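Prenavitz pauses its bedroom robot after arm fault in the doorway

Sat 2 June

The folks at Prenavitz have put their housekeeping robot, Lillia, on hold for a little while after one of its two arms froze during practice in the simulated house where it learns its way around. The real machine, which has been living in the workshop on Figueroa Street all spring, has been switched off as well until the team is happy with a fix.

Lillia had been given a job most of us do without thinking: go through the doorway, cross the bedroom to the bed and straighten the blanket. On two runs out of five, the left arm stopped answering while the robot was still close to the door, and the wheels kept right on rolling for four seconds before the safety stop kicked in. In a made-up house that costs you nothing but a bad score, but four seconds is a long time if there is a real door, or a real person, beside you.

"I'd much sooner find this on a screen than in somebody's grandmother's hallway," said Guadalupe Ocampo, who runs the testing and who was kind enough to spend most of her lunch hour going over it with us. "The arm was telling the base that everything was fine, and the base believed it. We have to teach it to be a bit more suspicious."

The arm controllers come from Drorkberg, and Saqib Paracha from that company has been on the phone with the Prenavitz crew nearly every day this week. He thinks the trouble is in how the two systems share messages, and he has promised a software update later in June. Until then, any lost signal from either arm will bring the whole robot to a halt right away, even if that means (as Ocampo cheerfully admits) a good many stops for no reason at all.

Families who had signed up for the home visits will get a call with a new date, and they keep their place in line. The bedroom practice starts up again as soon as the update is in, with Lillia back at the doorway and the same bed waiting at the far end of the room.

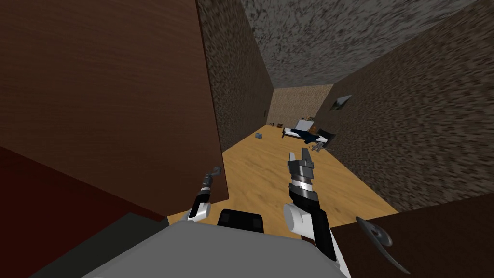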